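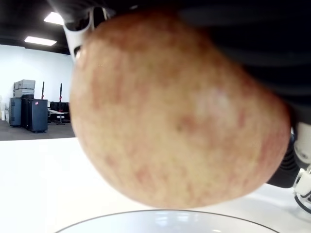 Speaker notes, orchard talk, July 2023

Hi everybody, I'm Nuria Nigatu. (Wait for chairs. Water is on the left.)

So my grandfather left me 18 apple trees and a shed full of baskets, and I want to talk about what I did wrong with them, because I did plenty! Start with the pruning story. I went out with a brand new saw and took off far too much in one winter, and the next year I got a forest of skinny shoots and hardly any fruit. Pause here, people usually groan.

Next: thinning. This is the part everyone hates. You pull off perfectly good baby apples -- I still feel bad doing it -- and leave one per cluster. Ask who in the room thins. Don't pick on anyone.

Then picking. Color fooled me for years. A pink blush mostly tells you that side got some sun. Look at the background color instead, the green going over to yellow, and then cut one open and check the seeds. Lift and roll the apple, don't yank. If it hangs on, leave it and come back.

Slide with the Drorlow map. Explain that the old road used to go right past our gate, and that's how we ended up selling cider to strangers. Our first real October we pressed 600 pounds and I had 2 clean buckets. Tell the bucket story, but the short version this time.

Storage. Cold, a bit damp, away from the potatoes. Check every week and take out anything soft. My cellar in Paledach was too warm and I lost a whole shelf before the holidays.

If there's time, pass around the grafting knife (closed!!) and talk about saving the old tree by the fence. Mention I'm still looking for a name for that variety, so if anybody's aunt grew one like it, come find me.

Questions. Repeat each one out loud, the back row can't hear. Sign-up sheet for the grafting day is by the door -- bring your own gloves.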